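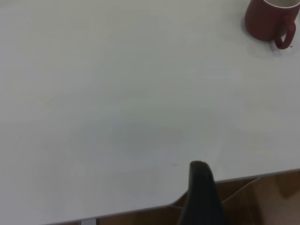 Plestar研究所发布颗粒物舀取策略学习方法Gikeck
单臂机器人以金属勺完成咖啡豆转移，自主试验共1000次

2019年6月10日，Plestar研究所操作学习组与自动化设备制造商Kuhlmann公司联合公布颗粒物舀取与转移方法Gikeck的试验结果。该方法由少量人工示教数据训练，使配备平行夹爪的单臂机器人能够使用普通餐勺，从玻璃杯中舀取咖啡豆并倒入陶瓷杯。在1000次自主试验中，系统有661次在首次舀取后即完成全部转移流程，期间未发生人工干预或重新舀取。技术报告与试验记录同日提供下载。

研究背景

颗粒状物料的舀取在食品分装、实验室称量和小批量配料中较为常见。与刚体抓取相比，颗粒堆的表面形状在每次接触后都会改变，勺头受到的阻力随插入深度、角度以及颗粒排列而变化。现有自动化产线一般采用螺杆给料或振动给料，需要专用料斗，更换物料时须清洗和重新标定。对于品种多、单次用量小的场合，这类设备的准备时间往往超过实际作业时间。

以通用机械臂操作手持工具可以省去专用料斗，但会引入两类误差。其一是工具在夹爪内的位姿误差：勺柄细长，受力后可能在夹指之间转动，勺头位置随之偏离由运动学推算的位置。其二是物料侧的误差：杯内余量减少后，固定轨迹可能只触及堆面上层，或使勺头碰到杯壁。Gikeck针对这两类误差分别设置了估计环节，并将二者的输出合并到同一个动作策略中。

方法

Gikeck由三个模块组成。第一个模块估计工具位姿，输入为腕部相机和固定相机的图像，输出为勺头相对于夹爪坐标系的位置与倾角。第二个模块估计堆面，仅使用固定相机图像，输出杯口范围内的料面高度分布。第三个模块为动作策略，接收前两个模块的输出及机械臂关节状态，按固定周期给出末端位移增量。

动作策略将一次转移划分为取勺、插入、托起、横移、倾倒和放回几个阶段。阶段切换由策略自身给出的终止信号触发，不依赖预设时间。报告第一作者Carola Wiegand表示：“我们早期的版本用计时来切换阶段，料面一低，勺子还没有吃进物料就开始上抬。改为由状态触发之后，插入段的长度可以随料面变化，托起段的参数则基本保持不变。”
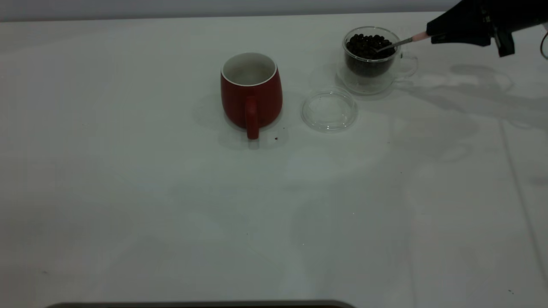 舀取阶段：夹爪夹持金属勺，勺头从上方进入盛有咖啡豆的玻璃杯，其左侧为红色陶瓷杯。

托起阶段的主要约束是勺头倾角。策略在该阶段对倾角变化率施加惩罚项，惩罚权重随勺头离开杯口的高度递减。报告中的消融试验显示，去除该惩罚项后，横移途中掉落颗粒的情况增多，对倾倒阶段的影响则不明显。相关曲线列于报告附录，正文仅给出结论。

训练数据

训练所用示教数据共50段，由八名操作者以遥操作方式采集。操作者中既有机器人专业人员，也有此前未接触过遥操作设备的实验室员工。各段示教的起始料面和容器摆放位置均有变动，示教过程中的停顿予以保留，仅删除了因急停而中断的片段。

数据采集部分由Nafula Sang负责。她在报告的数据章节中指出，操作者之间的差异主要体现在插入角度上，有人习惯让勺头沿杯壁下行，有人从料面中央进入。研究组未对这些差异作统一处理，而是在训练时为每段示教附加操作者编码，推断阶段使用编码的均值。对比试验表明，采用均值编码的策略在低料面条件下的表现优于仅用单一操作者数据训练的策略。

示教数据经Zenus平台完成时间对齐和标注。Zenus为Plestar研究所内部开发的多传感器记录软件，可对关节状态和多路图像统一打时间戳，并在回放时标出阶段边界。阶段标注由人工完成一遍，再由另一名标注人员复核，存在分歧的片段以勺头是否离开料面为判定依据。

试验装置

试验台面为白色哑光表面，机械臂为黑色，末端安装平行夹爪，腕部装有相机。台面上的作业对象包括红色陶瓷杯、盛放咖啡豆的双层玻璃杯、浅口圆形透明玻璃器皿以及一把金属勺，勺柄带有浅粉色握套。玻璃器皿用作勺子的放置位。容器均为日常用品，未粘贴视觉标记。

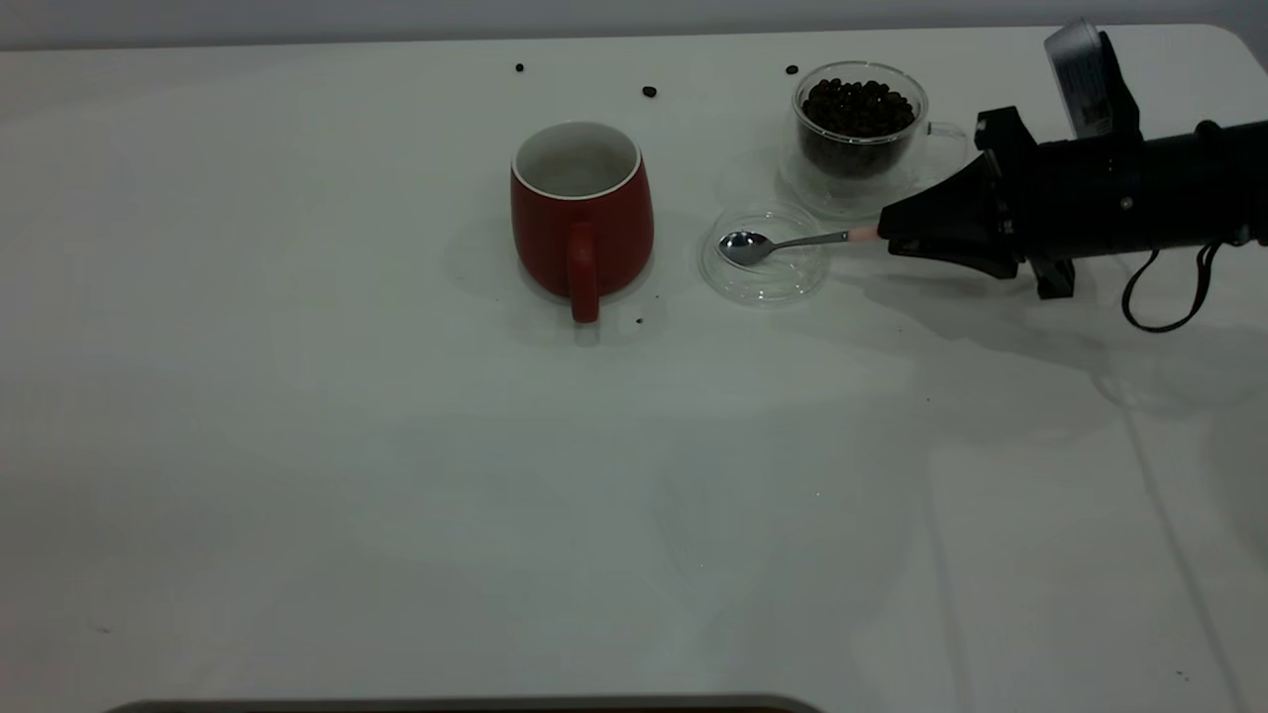 选用透明容器会增加视觉估计的难度。双层杯壁在不同光照下产生的反光位置不同，堆面估计模块在训练初期容易把杯壁高光识别为料面边界。研究组的处理办法是在数据增强中加入亮度与局部反光扰动，并将杯口区域的图像单独裁切后输入网络。深色咖啡豆与白色台面之间的对比度较高，有利于检测散落颗粒，这一条件在更换物料后未必成立，报告对此作了说明。

勺子从玻璃器皿中取起时，勺头与器皿边沿可能发生接触，由此造成的转动是工具位姿误差的主要来源。位姿估计模块在取勺完成后运行一次，在勺头离开料面后再运行一次，两次估计之差超过阈值时，策略将末端位移增量减半，直至进入倾倒阶段。夹持力在整个流程中保持恒定，未使用力矩传感器反馈。

Kuhlmann公司应用工程师Lutz Kettler负责机械臂一侧的集成。他表示：“控制器方面没有做专门改动，策略输出经过限速和限位后直接下发。我们关心的是它能否放进现有的控制柜配置，目前的结论是可以，推断计算仍需一台外置工作站。”

试验结果

自主试验按照预先登记的方案进行。每次试验开始前，由试验人员调整容器位置，并从预设的料面条件中抽取一种。成功的判定标准为：勺中物料倒入陶瓷杯，勺子放回玻璃器皿，且全程仅执行一次舀取。转移途中有颗粒掉落在台面上的，只要勺中仍有物料并完成倾倒，不计为失败，但单独记录。

按该标准，成功次数为661次。未达到标准的试验分为三类：首次舀取后勺中无物料，策略自行重新舀取；勺子放回时未进入玻璃器皿；因勺头与杯壁接触触发保护停机。第一类在低料面条件下最为集中，第三类多出现在玻璃杯靠近工作空间边缘的摆放位置。各类的分项数据及对应的初始条件可在随报告提供的表格中查到。

负责试验统计的Felicja Stępień说明，重新舀取后完成转移的试验在实际应用中可以接受，但本次统计一律列为未达标，以便与固定轨迹基线进行比较。固定轨迹基线使用相同的容器和物料，在高料面条件下与Gikeck差距较小，在低料面条件下差距扩大。基线未设重新舀取功能。

适用范围与限制

现有结果仅适用于咖啡豆及所用的这把勺子。研究组在5月进行过更换勺具的预试验，发现勺头深度改变后，插入段需要补充示教数据，托起与倾倒段可沿用原有参数。预试验样本量不足，未纳入本次报告的统计。

该方法目前不控制单次舀取的质量，不适用于有定量要求的分装。粉末、湿物料以及易碎物料均未测试。工具位姿估计以两台相机均无严重遮挡为前提，机械臂本体遮挡固定相机时，系统沿用上一次的有效估计值。

Plestar研究所操作学习组组长Ilse Engelhardt表示，下一阶段的工作包括在末端加装称重元件，并将舀取质量作为策略的输入条件。“倾倒段现在是一次倒完。要做定量，就需要在倾倒过程中停下来，这部分示教数据还没有采集。”

资料获取

技术报告、试验方案登记文本、分项结果表以及50段示教数据的阶段标注文件可向Plestar研究所申请获取。原始图像数据因体量较大，按申请以硬盘方式寄送。Gikeck的训练代码供非商业研究使用，Kuhlmann公司控制器接口部分不在公开范围内。

关于Plestar研究所
Plestar研究所从事机器人操作、传感器融合及实验室自动化方向的研究，下设操作学习组、感知组和系统集成组。

关于Kuhlmann公司
Kuhlmann公司生产轻型机械臂控制系统及配套末端执行器，客户主要来自食品加工与分析实验室领域。

媒体联系
Plestar研究所新闻处
技术问题由操作学习组Carola Wiegand答复，设备集成问题由Kuhlmann公司Lutz Kettler答复。

（完）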